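I finally got to sit down with the woman who runs Ratcombe, the furniture resale shop on the Lileck side of town, and we talked for so long that my coffee went cold twice. She used to sell insurance. Now she sells other people's dressers (and she's much happier, thanks for asking!). 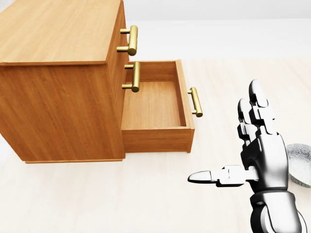
Molis Yang
Staff Writer, Home & Money
Posted in May

I wanted to know how a person prices a used chest of drawers, because I never have a clue. "I look at the drawers before anything else," she told me. "Do they run? Do they stick? People fall for the color and forget they'll be opening it every morning."

Her first big sale was a dresser that went for $490, and she nearly talked the buyer out of it. "I felt guilty! I kept pointing out scratches." These days the shop moves enough that she put $4000 into a better van last year, which she says hurt more than quitting her old job.

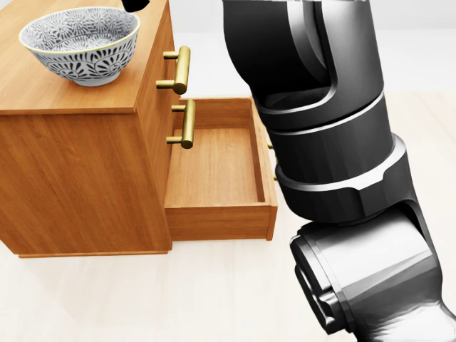

3 min read

Then we got onto haggling – my worst subject. She doesn't mind it, but she has a rule. "Make me an offer once. If I say no, go walk around the block and see if you still want it." Plenty come back, she says, and a few bring donuts.

I asked what she'd never sell. She laughed and said her grandmother's sewing table, even though a dealer once offered her $2000 for it over the phone, sight unseen. "It wobbles and it's in my way. I'm keeping it."

We use cookies to improve your visit. Accept | Manage settings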